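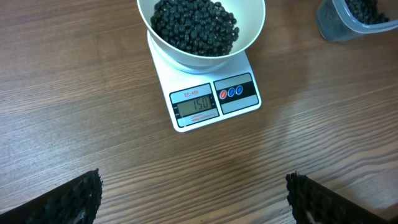
The Clarnell Measure

Under the terms of the Stavcombe settlement, every household on the north side of the river was entitled to receive, each December, one measure of black beans from the estate at Clarnell. The settlement did not define a measure. For as long as the estate had a steward, the omission caused no difficulty, as the steward filled a vessel, leveled it with his hand, and was believed.

The office of steward was abolished in the spring. Its duties passed to the Department of Customary Provision, which occupied two rooms above the land registry and had, until then, dealt chiefly with rights of way. The file was numbered 907 and given to Ifor Hughes, the most junior clerk in the department, with the instruction that the measure be established in writing before winter.

Mr. Hughes began with the documents. The settlement itself referred to "the measure as commonly held." A later deed referred to the settlement. A letter from the Usuga family, who had farmed the upper terraces for several generations, stated that the measure was what their grandmother could carry in her apron without spilling, and that she had been a careful woman. The letter was entered in the file as evidence of custom.

He then wrote to the households. Four replied. The first held that the measure was a volume and must be heaped. The second held that it was a volume and must be level. The third held that it was a weight, and gave the weight in a unit the registry was unable to identify. The fourth asked whether the department could do anything about the footbridge.
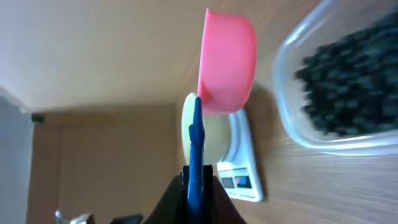 Measuring cup and kitchen scale.

In October Mr. Hughes traveled to Clarnell to examine the steward's vessel, which was understood to be kept in the estate house. The room was locked. The key was held at Stavcombe – in a drawer, as he later recorded, of the desk at which he had been working since the spring. He returned with it the following week and found on the shelf a plain tin pot with a dent in its side. The dent was deep enough to matter. There was no means of knowing whether it had been made before the settlement or after it, and the file has a full page on the question, in his handwriting, which reaches no finding.

His draft ran to four pages. It proposed that the measure be the contents of the tin pot, dented, filled by one person and leveled by another, the second to be chosen by the household receiving it. The head of the department struck out the word "dented" and sent the draft to the households for comment.

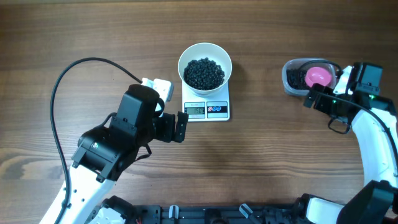

Mrs. Usuga wrote back within the week that the word should be restored. Her mother had told her the pot was dented the winter the river came over the lower road, when the steward walked up to the terraces in the dark with the beans under his coat and fell at the Gestent gate. He had filled it as usual the next year and every year after, and no household had asked him for the difference.

The department considered the letter at some length. The word was restored in red ink and initialed, and the order was signed at four in the afternoon, with the lamps already lit. Mr. Hughes took the pot back to Clarnell himself. He had been asked to bring a receipt for it, and there being no steward to give one, he wrote it out in his own name, signed it, and placed it in the file.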